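April 17, 2025

Long one tonight, because I have tea and I am not getting up again.

So I finally did the thing I've been saying I'd do since November, which is deal with the table. Not the whole room, just the table. It had turned into the place where everything lands: mail, the bag of bags, a sweater with one button off, two Mellor catalogs I kept meaning to read, the good scissors (so that's where those were!). I gave myself until lunch and it took until three. I don't know why I still believe myself about these things.

The white cloth came back out. I love that cloth and it is a pain. It never lies flat. I smooth one side down and the other side puckers up, and by the time I've walked around to fix that one the first side has gone ripply again. I thought about ironing it and then I thought about where the iron is. There's a yellowish-brown spot down near the front corner too, on the right, pretty faint. I could swear I washed this after the last time. Tea, probably, knowing me. I'll try the paste my aunt used to make, if I can remember what was in it besides baking soda.

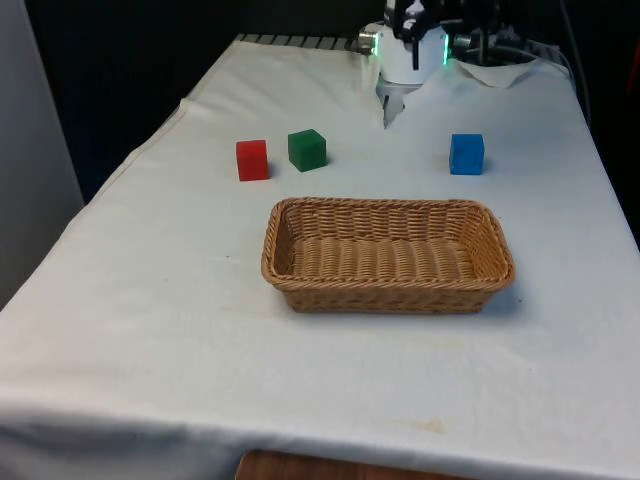 Anyway, the cubes. I've had them out all week for the Bilalach shelf, meaning the low shelf in the Bilalach room where the little ones come in and go straight for whatever is at eye level. For a while it was all puzzles and the puzzles were all missing a piece, and I got tired of apologizing to four-year-olds. Plain blocks can't be missing a piece. Red, green, blue, nothing printed on them, and you can stack them or line them up or carry one around all morning like a pet, as one small person did on Tuesday's -- no, I've lost track of which day it was. She took the red one to the bathroom and back. I washed it.

I went back and forth on what to keep them in. The tin was out because of the noise. The shoebox worked fine but it looked like a shoebox. Then I went over to Flaka to get lamp bulbs and came out with a basket and no bulbs, so we're still dim in the hallway. It was 7 dollars. It was the only one left that wasn't bent, and I carried it around the store hugging it like somebody was going to take it off me.

It's a nice shape, long and shallow, with low sides that lean out a bit so small hands can get in. The deep round one we had before was hopeless, they had to tip it over to reach the bottom and then of course everything was on the floor, and then of course I was on the floor.

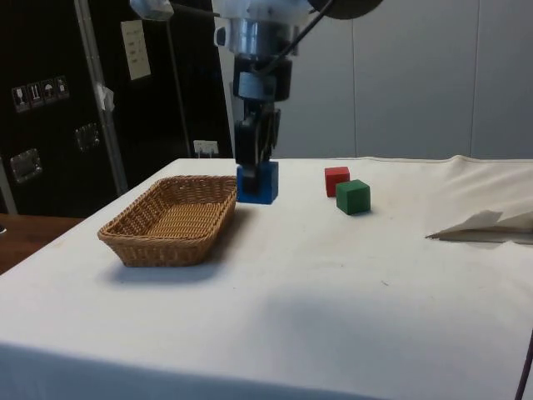
I spent way too long on which way it should sit. Straight on looked stiff to me, like a desk tray in an office. Turned at an angle it looks friendlier and it leaves the right side of the table open for playing on. Then I fussed with the cubes. All in a row, then bunched together, then one in the basket and the others out, so that a kid walking up gets the idea without anybody saying "these go in there." I like that last one best. It's the same as leaving one sock in the drawer, kind of a hint.

I did think about buying more. Lellenell has a set of 58 in a drawstring bag and I had it in the cart twice. Then I pictured 58 of them under the radiator and closed the window. Three is plenty to start. If they get fought over I'll think again, and they will get fought over, so I suppose I've already decided and just want to hold off paying.

Still not done: the back edge of the cloth, where it bunches up on the right no matter what I do. Clips, maybe. I had some from the picnic things but I think they went off with the picnic things. And the crumpled paper on that side needs to go in the trash, I must have walked by it a dozen times with my hands full. 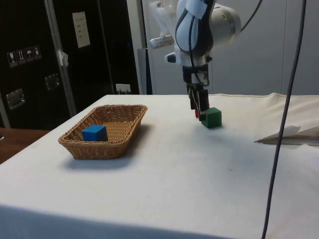
Blue one in the basket, green one still out on the cloth.

My back is sore from leaning over that table. Supper was toast and the end of the soup. I meant to call about the library books and forgot, so that's for tomorrow, along with the bulbs, and the stain, and the button on that sweater, which is now on the chair. The chair is starting to look a lot like the table did.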